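Household Observers Wanted: Laundry Robot Demonstration Day

Cistisa is seeking six paid observers for a demonstration of the Pinto laundry robot, to be held at the Tovemska workshop on 11 April 2020. The robot's makers say it is ready for ordinary homes. We have been hired to find out whether ordinary people agree, and we don't much mind which way it goes.

The task is a dull one. There is a basket, there is a front loader, and the clothes have to get from one to the other. Most adults do this while thinking about something else. The makers have supplied a glossy brochure with the phrase "effortless laundry" on 5 of its pages, and we would like your view of how much effort is involved, and whose.

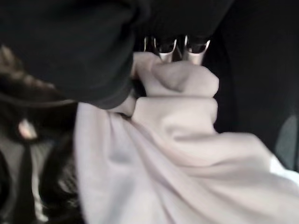

You will sit close enough to see the grippers work. You'll have a clipboard, a stopwatch and a score sheet, and you'll be asked to write down what you see, including the boring bits. If it drops a sock, write that down. If a technician steps in to help, write that down too, with the time. Past demonstrations of this sort of gear have been generous about what counts as a finished load, and our score sheet isn't.

Soft fabric is the part we want watched most carefully. Picking up a box is old hat. Cloth changes shape as soon as it's touched, and a grip on one fold says very little about where the rest of the garment will end up. 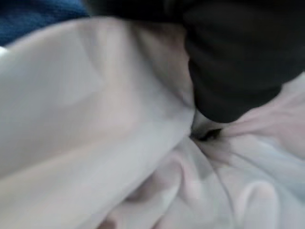 Gripper finger pressed into pale fabric, seen close up.

Who we're after

You do the washing at home, at least a few loads a week. You have opinions about it. No technical background is needed, and if you work in robotics or appliance sales please don't apply. We'd favour people who have been let down by a gadget before. Enthusiasts are welcome but will be marked by the same coordinator as everyone else.
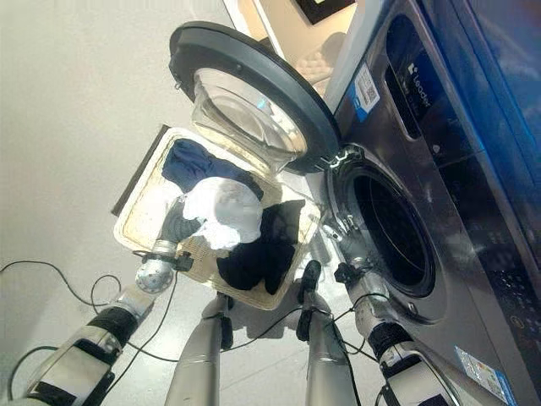 Basket, open washer and both arms. One gripper has hold of the white cloth.

What you get

A flat payment of $109, lunch, and tea or coffee of modest quality. You'll also be asked for a written report of up to 1000 words, in your own words. Reports go to Cistisa first and the makers see them afterwards, unedited.

How to apply

Write a short note to Gopinath Poduval, observer coordinator, care of Cistisa, Drumineck. Tell him what you wash, how often, and which household machine you regret buying. Questions about access or the score sheet can go to Sreekumar Sastry at the same address. Successful applicants will hear from us by email.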